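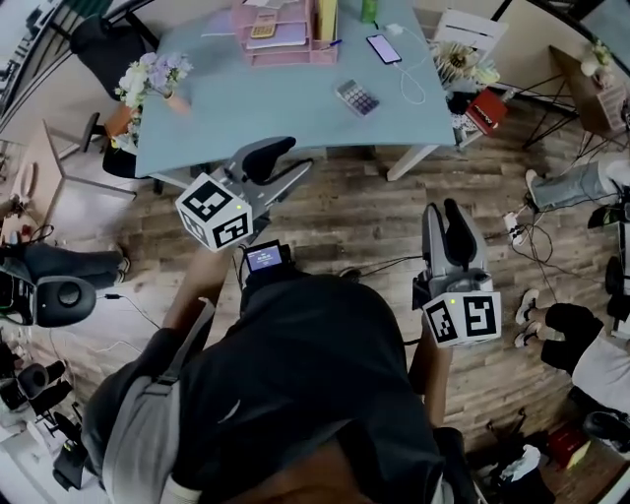
4.退去時の作業をめぐる取り決め

4.1 対象と資料

本節では、コロン(Kollon)湾沿いの貸し別荘および長期滞在向けコンドミニアムにおいて、退去時の作業が所有者、管理業者、滞在者の間でどう分けられているかを検討する。前節で扱った料金表示の問題とは資料が一部重なるが、ここで見るのは金額ではなく、室内に置かれた案内冊子と掲示の文面である。

対象は湾の南岸から岬の付け根までに所在し、調査時点で予約を受け付けていた268戸である。戸建てと集合住宅の一室の双方を含む。ホテルの付属棟として運営されている客室と、所有者が同じ敷地に住んで朝食を出す民宿は除いた。後者では退去の作業がほぼ発生せず、冊子そのものを置かない例が多かったためである。

案内冊子は管理業者と所有者の協力を得て複写した。管理業者のうち最も多くの戸を預かるのはマルガリティス(Margaritis)社で、同社の冊子は表紙と巻末の連絡先を除いてほぼ同一の書式をとる。個人が直接貸し出している戸では、書式も分量もまちまちである。一枚の紙を冷蔵庫の扉に貼っただけのものから、近隣の商店の営業時間や潮の満ち引きの説明まで綴じ込んだ厚いものまであった。予約管理ソフトのジルテックス(Jiltex)を使う所有者の場合は、予約確認の電子メールに退去の案内が自動で添えられるため、この文面も資料に加えた。

冊子の収集は7月に行い、同じ月に清掃担当者9名への聞き取りを実施した。聞き取りはブルギ・ピヒラー(Burgi Pichler)が担当し、筆者が記録を整理した。担当者の雇用形態は管理業者の従業員、業者からの請負、所有者との直接の口約束と分かれており、同じ人が複数の形態で働いていることも珍しくない。以下で引く発言は本人の確認を経たもので、勤務先が特定できる部分は省いた。

4.2 文面に現れる作業の範囲

退去時に滞在者へ求められる作業は、文面の上では大きく開きがある。最も軽いものは、鍵を所定の箱に戻し、窓を閉めて出るように求めるだけである。これに食器を洗うこと、冷蔵庫の中身を空けること、ごみを共用の集積所まで運ぶことが加わるのが一般的な形で、マルガリティス社の書式もこれにあたる。さらに寝具をはがして洗濯機に入れ、一回目の洗濯を始めておくように求めるものがある。個人所有の戸に多いが、集合住宅では洗濯機が共用であることから、この指示が守れない場面も生じていた。

オルトナー(Domenica Ortner)は山間の貸し別荘を扱った先行研究で、求められる作業の量は滞在日数が長いほど多くなると述べている。長く滞在する客は家に住む者に近い扱いを受ける、という説明である。コロン湾の資料にはこの傾向がはっきりとは現れない。週単位で貸す戸と数日単位で貸す戸の文面を比べても、項目の並びに大きな違いはなかった。むしろ目立つのは、入れ替えの間隔が短い戸ほど文面が細かくなることである。午前に客が出て同じ日の午後に次の客が入る戸では、ごみ袋の口の縛り方や、使ったタオルを置く場所まで指定されていた。

この違いは、対象地の事情によるところが大きいと考える。山間の貸し別荘では冬季に道路が閉ざされ、入れ替えの曜日が固定されている。湾沿いでは通年で予約が入り、前の客と次の客の間に空く時間が読みにくい。担当者の一人は次のように話した。

「紙に書いてあるとおりにしてくれたかどうかは、扉を開けるまでわかりません。だから私は、何もしてもらえなかったつもりで時間を取っています。早く終われば次の部屋に行きます」

同様の見込み方は、聞き取りの相手の大半に共通していた。案内冊子の文面は滞在者の行動を左右するものとして書かれているが、清掃の側ではこれを作業計画の前提に置いていない。

4.3 食卓と台所の扱い

部屋ごとに見ると、指示が最も細かいのは台所と食卓の周りである。寝室や浴室についての指示が数行で済むのに対し、台所には一頁を割く冊子が多い。鍋の焦げつき、調理台の熱による傷み、排水口に流してよいものといけないもの、といった項目が並ぶ。

食卓については、家具を元の位置に戻すように求める文面が広く見られた。貸し別荘では、滞在者が食卓を海の見える側へ動かすことがよくある。食事の場所としてだけでなく、地図を広げたり、子どもが絵を描いたりする場所としても使われるためである。卓の形と脚の造りは、こうした移動のしやすさに関わる。図1のような長方形で金属の脚をもつ卓は、円形で中央に支柱のあるものとは持ち上げ方が違い、壁に寄せて置くこともできる。冊子の中には、引きずらずに二人で持ち上げるよう書き添えたものがあった。床に傷がついた場合の負担をめぐる苦情は、管理業者の記録の中でも件数の多い部類に入る。

この種の指示が効くかどうかは、元の位置がどこなのかを滞在者が知っているかにかかっている。到着した時点の配置を覚えている客は少なく、家族で手分けして荷物を運び入れた場合にはなおさらである。マルガリティス社では以前、間取り図に家具の位置を書き込んだものを冊子に綴じていたが、買い替えのたびに図が古くなり、現在は使っていない。個人所有の戸では、家具の配置を問わず、床を拭けるように椅子を卓に上げておくことだけを頼む例もあった。清掃担当者の評価はこちらのほうが高い。

食器の数の確認を滞在者に求める冊子もあった。グラスや皿の一覧を載せ、足りないものに印をつけて残すよう頼む形式である。しかし回収された一覧に書き込みがあることはまれで、担当者は結局すべて数え直していた。キスタンス(Kisutance)地区のある所有者は、この一覧をやめて予備の食器を戸棚に積んでおく方式に変えている。割れた分は担当者が予備から補い、補った数を所有者に電話で伝える。

4.4 清掃料との関係

作業の範囲と清掃料の有無は、対応しているとは言いにくい。清掃料を別立てで請求しながら寝具の洗濯まで求める戸があり、清掃料を取らずに鍵の返却だけを求める戸もある。レイタン(Eduardo Leitão)は、清掃料は作業の対価というより、短い滞在を避けるための料金として働いていると指摘した。短い滞在ほど一泊あたりの負担が重くなるからで、本調査で話を聞いた所有者の中にも、そのつもりで金額を決めたと認める者がいた。

滞在者の側から見ると、この関係は不満の種になりやすい。料金を払った以上は片付けなくてよいと受け取る客と、借りた家は元どおりにして返すものだと考える客がいる。冊子の文面がどちらの理解に立っているかは、読んでもはっきりしないことが多い。「お願いいたします」と書かれた項目と、守らなければ保証金から差し引くと書かれた項目が、同じ箇条の中に混じっている例が見られた。ベリル・ブラムウェル(Beryl Bramwell)はこうした混在を、文面が継ぎ足しで作られてきた結果とみている。苦情や破損が起こるたびに一行が加わり、原因がなくなった後も消されない。筆者らの資料でも、すでに撤去された暖炉の灰の捨て方を説明し続けている冊子があった。

清掃担当者の報酬は、戸あたりの定額で支払われるものが多い。滞在者が作業を多くこなせば担当者の時間は短くなるが、報酬は変わらない。反対に、何もされずに退去された場合の超過分も、原則として担当者が引き受ける。請負の担当者からは、汚れのひどい部屋については写真を撮って業者に送れば追加が認められる、との説明があった。ただし認められるまでにやり取りが必要で、忙しい時期には送らずに済ませてしまうという。

なお、クレンショー(Thaddeus Crenshaw)の提案する作業区分表は、項目ごとに負担者を所有者、業者、滞在者のいずれか一者に割り当てるものである。本資料への当てはめを試みたが、ごみの搬出のように途中まで滞在者が行い、残りを担当者が行う作業が多く、区分の境目で判断が割れた。複写した冊子のうち12冊を筆者とピヒラーが別々に分類したところ、食い違いは台所の項目に集中した。区分表をそのまま用いることは見送り、次節では作業を始める者と終える者を分けて記録する方式をとる。

4.5 資料の限界

集めた冊子は調査時点で室内に置かれていたもので、改訂の経過を追えるものは少ない。所有者が口頭で伝えている内容や、鍵を渡す際に管理業者の窓口で説明される内容は含まれていない。また、滞在者への聞き取りは行っておらず、冊子が実際にどの程度読まれているかは、担当者の発言と残された書き込みから推し量るほかなかった。外国語の冊子については訳文の質にも差があり、原文では依頼の形をとる項目が、訳文では命令の形になっている場合があった。比較にあたっては所有者が最初に書いた言語の文面を用いたが、どちらが先か所有者自身も覚えていない戸が残った。

図1 長方形の卓。天板は淡い青色、脚は白色の金属。

最終更新:2011年3月19日

当サイトでは閲覧状況の把握のためにクッキーを使用しています。引き続きご覧になる場合は、使用に同意いただいたものとみなします。

お問い合わせ | 著作権について | ページの先頭へ戻る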